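Notebook - outpatient pricing model, private clinics
March, Sunday, at home

Picked this up again after the call with Orhun Yurt. Main job today was to get the self-pay figures for Foltside and Skudell onto the same footing before anyone tries to compare them. They are not on the same footing now and the draft chart should not go out.

Where things stand:

Foltside sent one row per visit. 1,577 rows after removing the header repeats. A visit there includes the consultation, any imaging done the same day, and the follow-up call if there was one. The fee column is the total paid by the patient, net of discounts.

Skudell sent one row per invoice line. 1,202 rows. Imaging is its own line, bloods are their own line, and the consultant's fee is sometimes on a separate invoice altogether because some of the consultants bill directly. So dividing revenue by rows gives a number that looks very cheap and means nothing. That is what the draft chart did. My mistake, I copied the formula across.

Fix tried this morning: group Skudell lines by patient reference and date. Works for most. Fails where the scan was on a different day from the consultation. Tried a window of 8 days after the first consultation and that pulled most of the stray scans back in. Checked a handful by hand and they look right. I don't like the window being arbitrary, but Orhun says the clinic's own package price runs on a similar idea, so it can be defended. Keep it as a parameter at the top of the sheet.

Still open: consultants who bill directly. We don't see that money at all. Options are to leave it out and say so in a footnote, or to add a flat fee from the published price list. I prefer the footnote. The price list is what they ask for, and we have no idea what was paid.

Insured patients. Foltside codes the payer properly. Skudell uses a free text box, so there are several spellings of every insurer and a lot of blanks. Blanks are being treated as self-pay in the current version. I think that is wrong for at least the physio lines, where the blank seems to mean that the claim hadn't been settled when the extract was run. Asked for a fresh extract with the settlement date. No reply yet.

Tekin (the day surgery unit) is out of scope until their year end is sorted. They changed accounting period and the last file covers a short year. Do not annualize it. Somebody did that in the old version and the growth rate on page 2 came out as nonsense, and it was then quoted in an email.
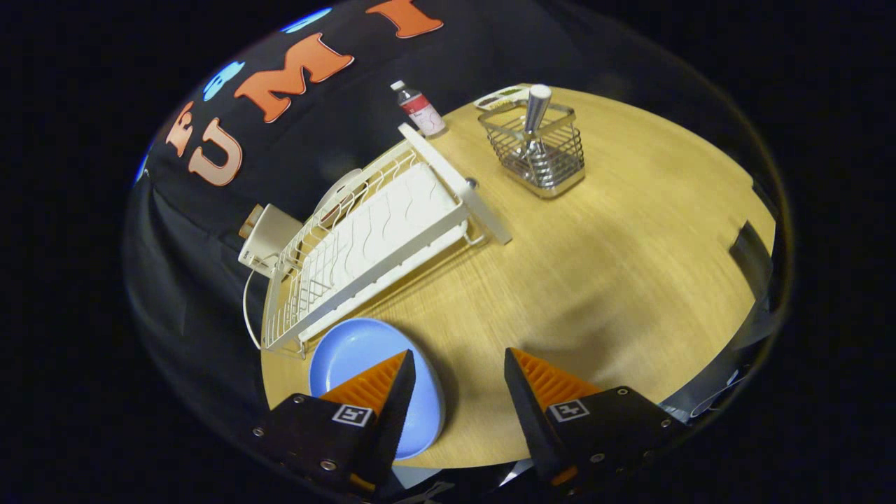
Prunura is the other loose end. They run clinics inside two of the hospitals we already count, so there is a real risk of counting the same revenue twice, once as Prunura's turnover and once as the hospital's income. Rent is easy to take out. The revenue share isn't, as one hospital books it gross and the other books it net. Wrote to both finance teams asking for the treatment in writing. Until then Prunura goes in its own row, below the total, not added in.

Changes made to the workbook today:
- visit window moved to the inputs tab
- old growth calculation deleted, left a comment in the cell
- payer lookup started, physio not done
- chart for the clinics marked DRAFT and taken off the summary tab

Price inflation: still using one rate for everything. Imaging prices look flat at Foltside while consultation fees went up, so a single rate will overstate volume growth in one and hide it in the other. Needs splitting by service type. That's a day's work - not today.

Next: chase the extract, finish the physio payers, rerun Skudell with the window a bit shorter and a bit longer to see how far the average moves. If it moves a lot, talk to Orhun before touching the chart again.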